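# Folding table, Worinholm workshop

These are my notes from the November open day. I have 42 pictures and I will put them here slowly, when I have an evening free. The first one is of the green cloth, the long one which Ulla Niskanen brought from her house in October. She says it is good for learning - the fabric shows every mistake.
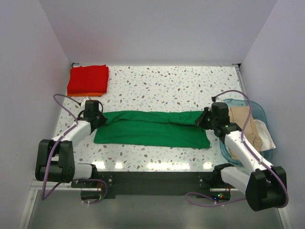
*Green cloth on the terrazzo surface, with the upper part folded over.*

I like the dark crease under the flap, because it goes down a little from left to right. At the left end there are diagonal wrinkles, and these are the hardest to make flat. The lower edge is almost straight, only the right corner makes a small point.

Jummai Balogun asked me for the size of the cloth. I did not measure it, sorry. The next pictures will be of the napkins and the striped towels from Lacson - please write to me if you want the big files.

Diệp Ninh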